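Our house rules for handheld gripper sessions

25/12/2024

I promised Liesl Leitner in November that I would write down the rules we use when we record with the handheld grippers. She is setting up her own table at Stistum and wanted to skip the mistakes we made. These are our rules, not a published standard, so take what fits.

Start with the table. Before each session we clear it, wipe it, and open the grippers over the bare top. Look at both pads straight on. Ours have a fuzzy black facing that frays at the tips, and the plastic rim chips over time. A little wear is fine. A pad that lifts at a corner is not, and the gripper goes back in the drawer until it has a new one.
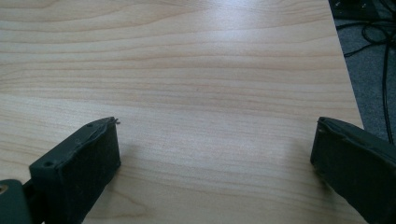
Fingers wide apart over the bare tabletop, with nothing between them.

Glare is the next thing to check. A pale table under ceiling lights gives you a bright patch, and if your start position is right in it you will be sorry when you review. We move the table, not the lights. Gualtiero Longo wants a matte cover on it instead. We have argued about that since summer and I still say no, since a cover wrinkles and then it slides.

Cables were our worst habit. The rule now is that they leave the table by the side edge, left gripper to the left, right gripper to the right, and never cross in front of the person working. On the floor they can lie how they like as long as they stay out of the spot where you stand. Noemi Barbieri would like them taped down. She is probably right and it is on the list.

Next come the objects. We put the larger container on the far half of the table and the thing to be picked up nearer the operator. Both hands start at the near edge. The grippers should be pointing at the work before you begin, with the marker plates on top in plain view and nothing draped over them. If a sleeve covers a plate, roll up the sleeve and start over.
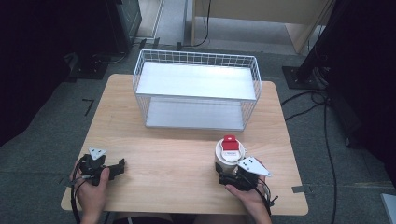 We keep each take to 30 seconds. Anything longer and people start to drift, and the drift shows. After 5 bad takes in a row you stop and hand over to someone else. Mirko D'Amico thought that was too strict until he went back through his own takes from one long afternoon. He now enforces it more than I do.

Last is the log. Write down who held the grippers, what was on the table, and anything that got moved. Do it right after the take. We have 840 takes logged this way and the aim is 2000. The early ones, where we trusted our memory, are the ones I keep having to throw out.

I still need to write up how we store the pads between sessions. Liesl, if you change any of this for your table, send me your version and I'll post it next to ours.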